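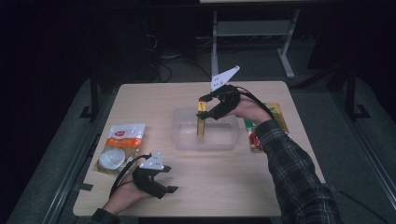
Somebody in the comments under my cat fountain post said to skip the Orno feeder entirely, the lid pops, the app is junk, and any vet tech will tell you a measuring scoop and an alarm clock do the same job. Fair. I read that after I'd ordered it. So, a review.

Orno Timed Feeder, the 5 cup one. July 14, 2024. Had it since December so this isn't one of those "just unboxed it, love it!!" things.

Background, quick. Two cats. The older one is diabetic, gets insulin twice a day with meals. The younger one is a pig. Vet wanted the older one on small measured portions plus a snack in the middle of the day when I'm at work, and wanted the pig on less of everything. Free feeding out of a big bowl was over, basically.

Setup. Easy enough. Fill hopper, twist lid, plug in, set the clock. Batteries go in the bottom as backup and the battery door needs a screwdriver, tiny one, not included. The paper instructions skip a step, you have to hold the meal button until it beeps before it will save anything. Lost a whole evening to that.

Portions. Main thing I care about. I weighed the first few weeks of drops on the kitchen scale, because the clinic asked for grams and the feeder talks in "portions" which means nothing. A portion of our dry food came out at around 7 grams. Some drops a bit over, some a bit under. For the pig, who cares. For the diabetic I'd like it tighter, and I told the vet so, and she was ok with it for the snack only. Morning and night I still scoop and weigh by hand and watch her eat before the shot. Do NOT let a machine be in charge of the meal that goes with insulin. If it jams and you inject anyway you've got a real problem.

Jams. Yes. Three since December, all with the bigger triangle kibble. Switched to the smaller round Zuvesden indoor formula (vet approved, ask yours) and none after that. If your cat is on a perscription diet with big pieces I would think hard before buying this one.

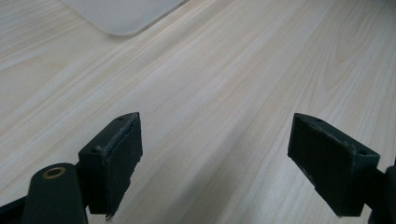

The app. Junk, the commenter was right. Drops off wifi whenever the router restarts and then wants you to make the account all over again. Schedule is saved on the feeder itself though, so meals keep coming. I quit opening the app in the spring. Buttons on the front do everything I need.

Lid. Mine does not pop if you twist it till it clicks. Half twisted, yes, the pig had it off in one night and ate until he threw up on the stairs. My fault, sort of. A real latch would fix it. There's a strap you can buy seperately, which is a bit cheap of them.

Noise. A grinding sound, few seconds. Cats love it now. Younger one sits in front of it before it even goes off.

Cleaning. Bowl comes out, dishwasher ok. Hopper comes out too but hand wash, and let it dry all the way or the crumbs turn to paste in the chute. I do it every other weekend. The chute is the annoying bit, need a bottle brush.

Price. $121 when I bought it. Gone up and down. The Yuan microchip feeder, the kind that opens only for the right cat, was $519 for a set of two, and that's the one I'd want if money was no object, because the stealing is still a thing. Right now the older cat gets her snack in the spare room with a cat flap the pig is too wide for. Works. Not pretty.

Also tried, before this, a gravity feeder from the Fustden pet store. Just a bowl with a bottle on top. No portions at all. Gave it to the shelter.

Results, if you want them. Pig is down a pound and a half, vet happy, coat looks better. Diabetic cat's numbers are steadier but that's mostly the insulin dose change, not going to credit a feeder for that.

Would I buy it again? For a healthy cat who needs a diet, yes. For a sick cat, only for snacks, and only after you've run it a week while you're home. Four stars for the feeder, one for the app.

Update, same day: got asked about wet food. No. Dry only. There's a different kind with ice packs and a turning tray, haven't tried it, might when this one dies.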